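Forums Patterns Workroom Machines Members Search

Workroom > Record Keeping > Project Notes and Catalogs

Topic: Proposed standard for recording altered patterns

guild_secretary_fh wrote:

Members will recall that the Drotow Sewing Guild agreed in the spring to keep a shared catalog of finished garments. The catalog now holds 1,738 entries. The entries are of very uneven quality. A large number give the pattern name and nothing else, and a member who wishes to repeat an alteration cannot do so from the record.

I therefore propose that every new entry contain the following: the pattern name and size, the fabric and its shrinkage after washing, each alteration with its measurement, the needle and stitch length used, and a short note on what the maker would change. Comments are invited until the end of August, after which the form will be settled.

Fulgencio Huerta
Secretary

hemline_contreras wrote:

The Contreras branch supports the proposal in general. We ask that shrinkage be optional. Many of our members sew from remnants, and there is often no spare cloth to wash and measure. An entry should not be refused on that ground.

We would also ask that the form fit on one side of a sheet. Our members write at the cutting table and copy the entry into the catalog later.

bias_and_binding wrote:

I must disagree with the branch on shrinkage. I made the Vudum wrap skirt twice from my own notes. The first was cut from washed linen and the second from unwashed linen, and the second came up short at the hem by almost 4 inches after laundering. My notes did not say which state the cloth had been in. Had the field been required, I would have filled it in and saved the skirt.

If a remnant is too small to test, the maker can write "not tested." That is a complete answer and takes two words.

hemline_contreras wrote:

"Not tested" would be acceptable to us. I withdraw the objection on that point. I maintain the request regarding the single sheet.

trornness_tailor wrote:

The proposal records the garment and leaves out the workroom. In my experience the missing information is often where things were put. At the Trornness workroom we now keep the pieces of a project together from cutting until the last button is sewn, and the entry number goes on a card with them. Before this was adopted, we had pattern pieces from one jacket filed with the lining of another.

I suggest a line on the form for the storage place of the altered pattern pieces. A measurement on paper is helpful — the altered piece itself is better. 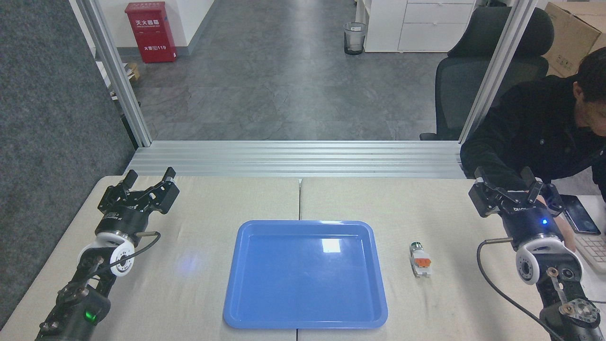 Replies to the points raised

guild_secretary_fh wrote:

I thank members for their comments and respond in order.

On shrinkage, the field will be required, and "not tested" will be accepted as an entry.

On length, the draft form presently has 12 fields. With the storage line it will have one more. I have set it in a smaller type, and it fits on one side of a sheet with a modest space for the maker's note.

On storage, I agree with the member from Trornness and have added the line. It will be optional, as members who sew at home may prefer not to state where they keep their belongings.

bias_and_binding wrote:

I am content with the first two. On the third, I do not see the use of an optional line. Members skip optional lines. The old form had one for thread color, and I have yet to find an entry where it was completed.

trornness_tailor wrote:

I completed it in all of mine. The member may wish to look under coats.

bias_and_binding wrote:

I have looked under coats and I stand corrected. The thread colors are there. I would still prefer the line to be required, with "at home" accepted in the same manner as "not tested."

guild_secretary_fh wrote:

That is a fair solution and I will adopt it unless there is an objection from the branches. Existing entries need not be revised, although makers who still have their notes are encouraged to add the missing measurements. Please mark any such addition with the month in which it was made.

hemline_contreras wrote:

No objection from Contreras. Kindly send us the paper form when it is ready, as our printer does not handle the smaller type well and we may need to adjust the margins.

Recent topics in Record Keeping
Labeling muslins for long storage
Lost facing pieces, Vudum wrap skirt
How to note a sway back adjustment
Tracing paper or card for repeat patterns
Index of children's sizes, corrections wanted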